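Brovell イヤーマフ型電子防音保護具 Varotport 射撃場用

商品番号 591
在庫:あり
発送:ご注文から2営業日以内

射撃場で一日を過ごす方のための、電子式のイヤーマフです。当店はBrovell社の製品を輸入して、クレー射撃と標的射撃をなさるお客様に販売しています。Varotportは、同社のイヤーマフの中で一番薄い型です。銃床に頬を付けたとき、カップの下の角が当たりにくいように、下側が斜めに切ってあります。散弾銃の方から特に多くご注文をいただいております。

外側のマイクが周りの音を拾い、内側のスピーカーから聞こえます。射撃の音のような大きい音が入ると、回路がすぐに音を小さくします。そのため、指導員の声や射場の合図は、耳当てを外さなくても聞くことができます。音量のつまみは右側のカップの後ろにあります。手袋のままでも回せますが、厚い冬用の手袋では少し回しにくいと感じるお客様もいらっしゃいます。

頭のバンドは二本の鋼線で、长さを左右別々に調節します。眼鏡をかける方は、つるの細いものをお使いください。つるが太いと、クッションと肌の間にすき間ができて、防音の力が下がります。当店で扱っているSkunelの保護眼鏡は、つるが薄いので一緒に使いやすいです。
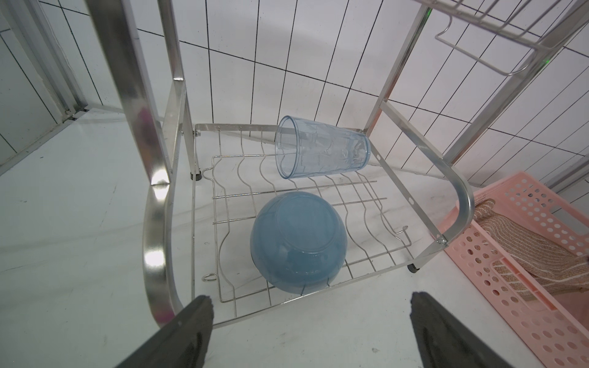
クッションは消耗品です。汗と皮脂で少しずつ硬くなりますので、月に二回ぐらい射場に行く方なら、一年に一度の交換をおすすめします。交換用のクッションは左右一組で、Poojary製の布カバーも別に用意しています。布カバーは夏に気持ちがよいものですが、付けると防音の力が少し変わりますから、屋内の射場ではカバーなしでご使用ください。

お手入れは、柔らかい布を水で少し湿らせて拭くだけで十分です。アルコールや溶剤は使わないでください。銃の掃除に使う油が付いたときは、早めに拭き取ってください。マイクの前のスポンジは、引っぱると取れてしまうことがあります。

仕様
重さ:約182グラム(電池を除く)
電池:単4形 2本(付属していません)
電池の持ち時間:70時間
色:黒、深緑
折りたたみ:できます
付属品:収納袋、取扱説明書(英語と日本語)

ご注意
電池が切れても、普通のイヤーマフとして耳を守りますが、周りの声は聞こえにくくなります。射場に入る前に、必ず電源を入れて音を確かめてください。屋内で大きい口径の銃を撃つ場合は、耳栓と一緒に使うことをおすすめします。使える保護具の種類は射場の規則で決まっていることがありますので、初めての射場では先にお問い合わせください。

入荷のお知らせ
深緑は品切れが続いておりましたが、5月13日に再入荷しました。数が少ないので、お一人様一個までとさせていただきます。次の入荷は10月の予定です。

返品について
未使用の場合に限り、商品の到着から一週間以内にご連絡ください。クッションの袋を開けた後の返品は、衛生上お受けできません。初期不良の場合は、送料を当店が負担して交換いたします。

関連商品
Varotport用 交換クッション(左右一組)
Poojary 布カバー 黒
Skunel 保護眼鏡 透明/黄色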